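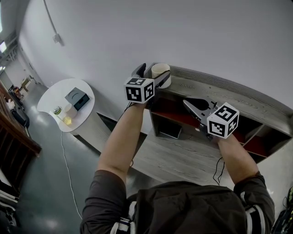
26th July

Saturday, so I had the break corner to myself for most of the morning and finally got on with the low shelf. Notes for me and for whoever picks this up on the next shift.

First off, the cups. We've been leaving them wherever they land, some on the round table with the tissue box and the jar, some over on the shelf, and by the end of the day you can't tell which ones are clean (I threw out two perfectly good ones last week, sorry). So the plan from now on: paper cups live on top of the shelf, toward the back, right against the wall. The front half of the top stays clear so you can put a tray down without knocking anything. I tried it the other way round first and hated it!

The round table keeps the tissues, the glass jar with the green and silver lid, and whatever you're drinking out of right now. That's plenty for a table that size. Please watch the white cable that comes off it and goes down across the floor. I want to run it along the wall but I need clips, and the box of 20 from Sterkby is still sitting in the Irstead order that hasn't shipped. Order line 439 if anybody wants to chase it before I do.

Shelf compartments: I like the red insides more than I thought I would, you can see dust on them a mile off. The little black box stays in the center one for now. Right-hand one I'd like for napkins and spare lids, but the lids we have are the Bulov ones and they don't fit half of our cups. Need to sort that first. 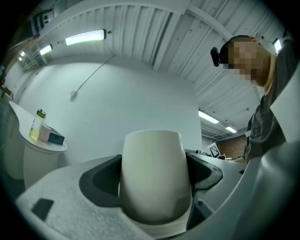

Other thing about the cups, while I'm on it. Pick them up around the middle, one at a time, and don't squeeze. They're wider at the rim than at the base, so if you grab too low they want to tip, and if you grab right at the top the rim goes out of shape and then you've got a cup that dribbles down your shirt. I went through 3 before I got the feel of it. Ngubane does a thicker one that might hold up better, and I'll ask for a sample sleeve, though the last one took nearly 2 weeks to get here.

Still to do: cable clips, lids, wipe down the shelf top again (gray wood grain hides coffee rings far too well), label for the right compartment. Want the whole corner settled before October when we get busy again.

Filed under: Workshop Log, Break Area, Tidying

2 comments | 3 shares

We use cookies to remember your preferences. Accept | Manage settings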